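Student Projects > Simulation > Starko room challenge, wrist view problems

mustum_club
Joined the board last week, been reading for longer. We are a sixth form robotics club doing the Starko challenge in simulation only, as we can't all get at the real arm. The task is to drive two arms round a furnished house and do small jobs in it. Our trouble is with the wrist camera. When the arm swings up between jobs the view is nearly all wall and ceiling, and our position estimate drifts until something useful comes back into view. Has anyone got round this without adding another camera? The rules allow one on each wrist and one on the head.

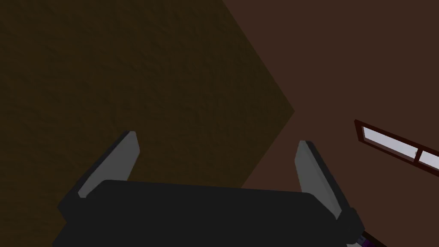 Inès Poulain
Team lead, Mustum Robotics Club

I should have said that the fingers are open at that point and the arm is just travelling. The code is the stock Clostura controller with our own planner on top. We log every run, and the bad ones nearly all go wrong in the travelling part.

gearhead_tom
Why do you need the wrist camera while travelling? Turn it off and use the joint angles. In a simulator they are exact.

mustum_club
They are exact until the organisers add noise to them, and they do that in the second round. We tried joint angles only and the hand ended up in the wrong place too often.

Bortolotti_fan
Same here. We had 31 runs with noise on and the joint-only version was clearly worse. I would keep the camera and tell the planner to ignore frames with too few features in them. Plain walls give you almost nothing to match on. A window will help if it stays in view, but don't rely on it.

gearhead_tom
That is fine until you ignore so many frames that you are back to joint angles anyway. I still think the answer is a slower swing and a lower path. Keep the hand down at furniture height and it will see furniture.

Annick Guérin
I teach the group that came second last year and I'm half with Tom. A lower path did help us, but we knocked things over. If you go low you need a proper model of what is on the worktops. Also look at your base position. Ours used to park too close and the arms had no room to bend. How far do you stand off from the counter?

mustum_club
Not far. The head view tilts a lot when the body leans in, and we have not decided whether that is a fault in our lean limit or just how the model behaves.

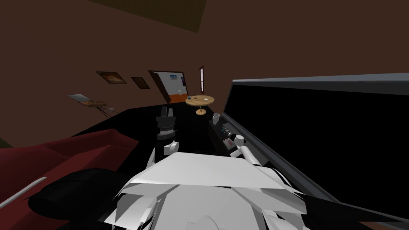 With the microscope the left arm has to come in near the base, and the right arm is meant to be ready for the controls. If we back off any more the right arm won't reach. We could do it one arm at a time but then we run over the time limit. The planner gives up after 1000 steps, and we have hit that twice in practice.

Annick Guérin
Then I would lower the lean limit first and leave the path alone. Change one thing, run it a few times, then change the next. My lot changed four settings in an evening and never found out which one had broken it.

Bortolotti_fan
Disagree about the lean. We locked ours almost upright and lost the back of every worktop. What worked was having the body turn a little so that the nearer arm does the reaching. It costs about 2 seconds a job.

gearhead_tom
2 seconds a job is a lot if you have a long list.

Bortolotti_fan
Less than you lose by dropping something.

mustum_club
We will try the turn and the lean limit separately and post the logs. One more question while people are here. For handles, do you line the fingers up from the wrist view alone, or do you use the head view as well? We have been coming in at a slant towards the curved one in the kitchen, and the two of us who write the grasp code can't agree on it.
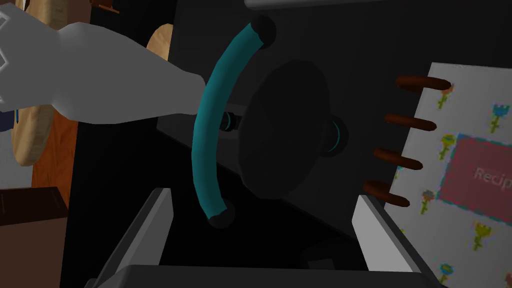
Last edited by mustum_club: Sep 29, 2020

Annick Guérin
Use both. Head view to get near, wrist view for the last bit. I would also come in square to the handle if the arm allows it. On a curved bar a slanted approach can leave one finger touching before the other.

gearhead_tom
Slanted is all right if you close slowly. Square often means the elbow hits something, and in a kitchen there is always something next to the handle. Check the elbow clearance before you rewrite anything.

mustum_club
We don't check the elbow at all at the moment, only the hand and forearm. I'll add that. The next practice round isn't until November so we have time to do it properly.

Bortolotti_fan
Can you put the grasp code up as well as the logs? I'd like to see what closing speed you use.

mustum_club
Yes, once I have taken out the parts that don't work. Logs first.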